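Date: 10/8/26
Subject: Re: [office-robots] Anyone renting from Prendcombe?

Arari wrote:

> Our building manager has a quote from Prendcombe for their "cabinet and filing" service and wants a yes or no from me before the budget closes. The brochure is very pretty. Has anyone on the list had the thing in a working office, and would you sign again? I care less about top speed than about how much of my own day it eats. Also, is the Luvent software add-on worth having or is it just the same screens in a nicer color?
>
> Arari

Arari,

We're partway through a trial, so take this as a review by someone who hasn't paid full price yet. I run facilities for one floor of a mid-sized engineering office. We have more binders than a company in this century should admit to, and they live in low cabinets with hinged doors that were bought in two or three batches and don't quite match. That turned out to be a fair test.

First, what you get. The service comes as one robot with two arms, a charging dock, a setup visit, and a phone number. The phone number is the best part. The person at the other end of ours is Wilmer Cárdenas, who did the setup too and remembers which of our cabinets is which. Ask for him by name if you're in his region. The setup visit consists mostly of someone walking the robot past every cabinet you want it to use and telling it what belongs inside. We did 70 doors. I had thought we owned maybe half that many.

The job list is shorter than the brochure suggests. Ours is signed up for three things: opening and closing cabinet doors, putting flat items (binders, folders, document boxes) on shelves, and taking the same items back out on request. It does not read your filing. If you want the March invoices, you tell it which shelf of which cabinet, and if you knew that you were most of the way to having them yourself. I raised this with the sales side and was told it was "on the roadmap", a place I have been to before.

Views from its head camera during the binder work:

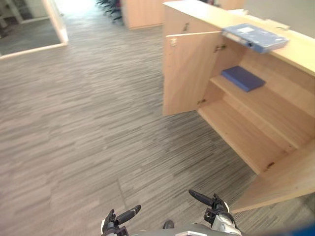
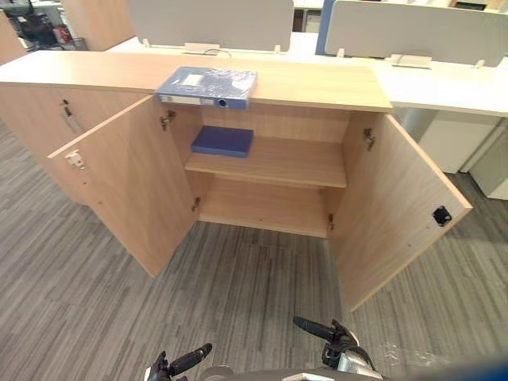
On to the numbers you'll want. The trial rate is 1730 a month, with the setup visit folded in. After the trial it goes to a yearly contract and there's a 4000 deposit, refundable, according to a paragraph that I'd suggest you read twice with a cup of coffee. Extra cabinets after the first visit are free if you teach them yourself and billed if Prendcombe sends someone. Teaching one yourself takes me less time than the form for requesting a visit.

The log says 504 completed tasks so far. I'd be careful with that figure. Opening a door is one task, closing it is another, and a binder moved from the top of a cabinet to the shelf inside is a third. By that way of counting I had a very productive morning before I found my shoes. Ask them for finished jobs, start to end, and make them define "finished" in writing. They did it for us without much fuss once I asked in an email instead of on the phone.

Things I like:

- It is patient with doors. Ours stick in humid weather and it doesn't force them. It tries again, then gives up and sends a message.
- The messages are plain. "Door did not open, cabinet 12" is all I want to know.
- It waits for people. Someone walks through, it stops, they leave, it carries on.

Things I don't:

- Anything in shiny plastic gives it pause. Wilmer says this is a known weak spot and that a fix is due in January. We now peel the wrapping off new binders before they go in the queue, which means a human has picked up the binder, at which point the human may as well put it away.
- It likes a clear stretch of carpet in front of a cabinet before it will start. Your people will park chairs there. Ours do.
- The dock hums. Put it somewhere you don't sit.

As for Luvent: we had the add-on for the first few weeks. You get a floor map, a schedule, and a weekly report with a graph. The schedule is good, and I'd pay for that alone if they sold it alone. The report told my boss things I would have preferred to tell him myself. We dropped it and I set the schedule by hand now, in the basic screens, on a first-of-the-week basis. If you have more than one floor you'll probably want it.

We also got a quote from Damgaard. Cheaper by the month, but they wanted to swap all our hinged doors for sliding ones and have us pay for the doors. I'm told their machine is very good with sliding doors. So am I.

How much of my day does it eat? In the first week, most of it. Now I look at the messages with my coffee, go and move a chair or two, and check the queue again after lunch. Call it a small dog's worth of attention, minus the walks.

Would I sign again? For the trial, yes, no hesitation. For the full year I'm waiting on the January update, and I've told Prendcombe so, in case it makes anybody type faster. If your manager needs an answer now, ask for the trial with the option to extend it by a month at the same rate. It isn't in the brochure but they gave it to us.

If you do go ahead, number your cabinets before the setup visit. Big stickers, same corner on every one. We did it halfway through and had to start over, and there are still two cabinet 31s.

Happy to send you our task list off-list if it helps with the quote.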